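Ljubica Hodžić has run the corner store on Tekin Street for 16 years, and she still does the ordering by hand. Her notebook sits beside the register, one page for each supplier, with crossed-out numbers going back to May.

"I tried the software," she said. "It wanted me to order the same thing every week. People don't eat the same thing every week."

The store stocks 3,134 items, according to the inventory she finished in August 2020. Most of them sell slowly. She said milk, bread and eggs pay the rent, and the snack aisle pays for everything else.

When she took over the lease, the shelves held mostly chips and candy bars. She began asking customers what they missed from other places they had lived, and wrote the answers in the back of the notebook. Some 400 requests later, she has four importers and a storeroom that needs a second set of shelves.

"A case is a risk," she said. "If I'm wrong, my family eats it until Christmas."

She has been wrong about salted licorice and a brand of rice crackers she won't name. Seeds and nuts were an easier bet. They keep well, she said, and people buy them for guests.

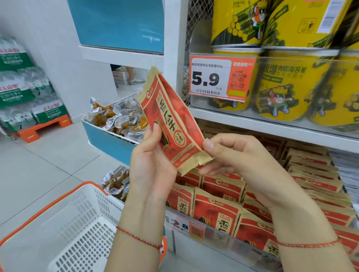
Teodoro Pastor thinks the store should carry fewer kinds of everything and keep them in stock. He has come in for the same roasted seeds and found them gone too many times, he said, and he would gladly give up half the aisle to stop that happening.

Hodžić has heard this before. "He's right about the seeds," she said. "I order two cases now. It used to be one."

She plans to renew the lease next spring if the rent stays where it is.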